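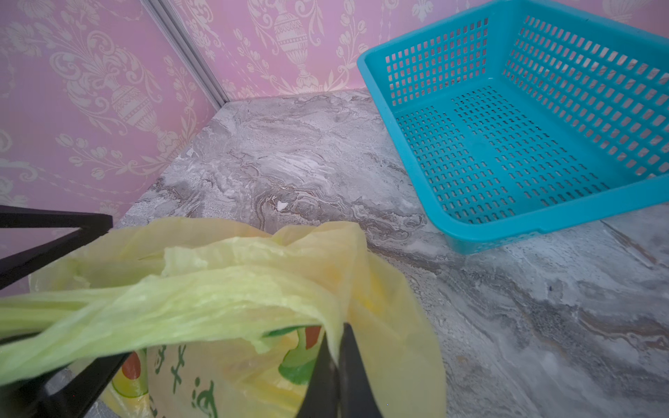

**Figure 3.** Marble-patterned counter against damask wallpaper with an urn motif, pink ground.

*Wendelin Berchtold and Gion Strebel*
*Draft of 5/2/21*

## 4. Repeat patterns in rented homes

The household survey covered 152 rental units in two districts, Osside and Kalik. Tenants were asked which wall finishes were in place when they moved in, which they would have chosen themselves, and whether they had asked the owner for a change. Interviews ran to 60 minutes at most and were held in the tenant's home.

Large repeats, such as the urn damask in Figure 3, were grouped separately from small florals and stripes. We coded a pattern as large when a single motif was taller than an adult's hand. Colour was recorded by name only, as lighting differed too much between homes for a colour chart to be of use.

Tenants in Kalik spoke more often about joins and corners than about the pattern itself. Several said a mismatched repeat bothered them more than an old-fashioned design. In Osside the main complaint was grease near the stove, and paper behind a counter was described as hard to wipe down. One tenant had kept a spare roll in the hall cupboard for patching.

Owners favoured paper that was already in stock. The Netalska catalogue, which lists 757 designs, was named by most of them, though few had looked past the neutral pages. Castellanos (her section 2) reports a similar habit among owners of older flats. We return to the cost of replacement in Section 5.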